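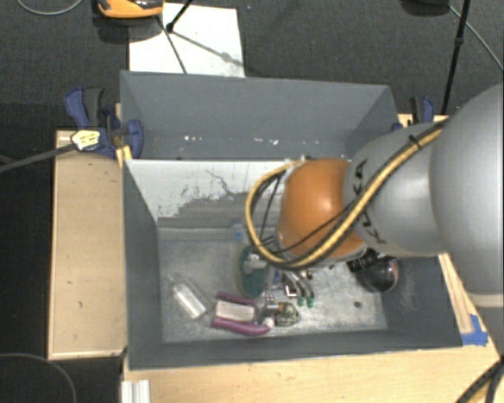

KUKA arm over a grey bin of mixed objects.

Lendside Repair and Reuse Program
Progress report to the Ranus Fund, 08/04/2026

Summary
The program is on schedule in three of its four work areas. The move of the Skonov Street drop-off point is behind and will need a decision from the Fund before the end of the quarter.

Household repairs
In July we took in 487 items, mostly lamps, toasters, vacuum cleaners and small furniture. Lamps were the easiest to return. Vacuum cleaners took the longest — replacement belts for older models had to be ordered twice after the first supplier sent the wrong width. We have opened an account with Chettiar Parts and will order from them for the rest of the grant period.

Classes
The basic sewing class filled up and has a waiting list of 4. The lamp rewiring class did not fill. We think the early start time was the problem, and it moves to the evening next month. Class fees stay as agreed in the grant letter.

Drop-off points
The Lendside Library shelf is working well. The Skonov Street site closed when the building changed hands, and residents on that side of town now have a long trip to reach us. Two other sites have been looked at. The first has no ramp. The second is suitable, but the owner wants a two-year lease and our funding covers one.

Budget
Spending is within the approved lines except for parts, where 80 percent of the yearly amount has been used. We ask to move $50 a month from printing to parts. Printing has cost less than planned because the flyers are now done in black and white.

Next period
— Fund's answer on the lease
— Evening rewiring class opens
— New intake forms in use at both counters
— Second set of bench tools ordered, if the parts transfer is approved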